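Spring cleaning is the yearly habit of scrubbing a home in a few days after ignoring it for most of a year. The name is loosely applied. In the town of Feltby it falls in September, once the summer guests have gone.

Older accounts tie the custom to coal and lamp soot, which built up over the winter. Soot has since left most homes, but the guilt has stayed.

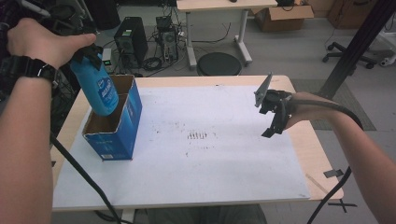 The household writer Idrisa Mfinanga divided the work into 39 tasks, 5 of them involving curtains. His rival Hamisi Mushi listed 70 and advised starting on a Saturday. Neither list includes the top of the refrigerator, an omission their followers still argue over.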